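Vustholm V2 two-finger gripper

The V2 is an electric parallel gripper for small arms and light benchtop work. It ships with one pair of dark fingers, a wrist bracket for a small camera, a 2 m cable and the mounting screws. The closing force is set in software, from 2 to 20 N.

We tried it against the Durnum G1 on the same arm, with the same controller and the same camera bracket. The task was sorting glossy artificial fruit onto plates on a cloth-covered table. 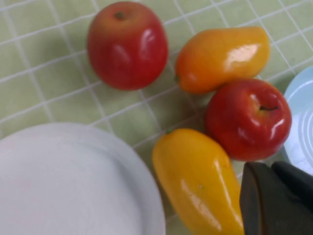 Smooth, rounded items are a fair test for a gripper this size. A finger that closes too high slides off the shoulder of an apple, and one that closes too low catches the cloth. Both grippers were run at the same speed, 369 grasps each, with no change of fingers in between. The Durnum is quicker to close. The V2 was easier to set up, and its narrow fingertips need less room between items.
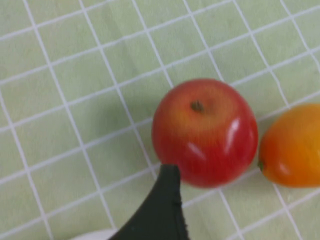
Fingertip beside a red apple, wrist camera view

The wrist bracket holds the camera at a fixed angle of 30 degrees. A fingertip stays in view during the approach, so small alignment errors can be corrected before the fingers close. Glare on shiny surfaces can confuse color thresholds - we suggest turning exposure down before changing anything else. 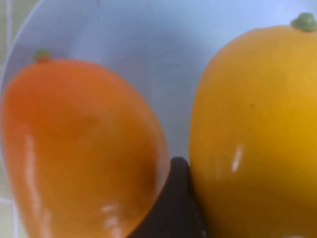

For items lying side by side, use the slow approach setting. It adds around 2 seconds per pick and limits the push on neighboring items. Deep containers need the long finger set, sold separately.

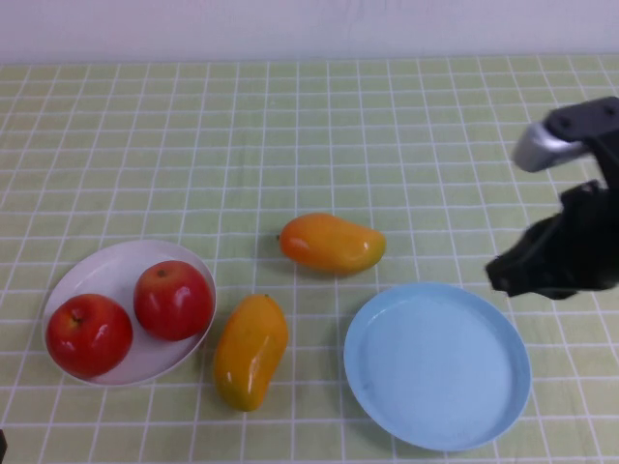 A second, fixed camera is worth adding if you have a free port. It covers the whole work area and shows when the arm is clear. The Candcombe side mount fits most table edges and takes the same cable as the wrist camera.

Works with: Kong controllers, firmware from March or later
Not for: wet areas, food contact
Spare fingers: sold in pairs

Page updated 04/01/2026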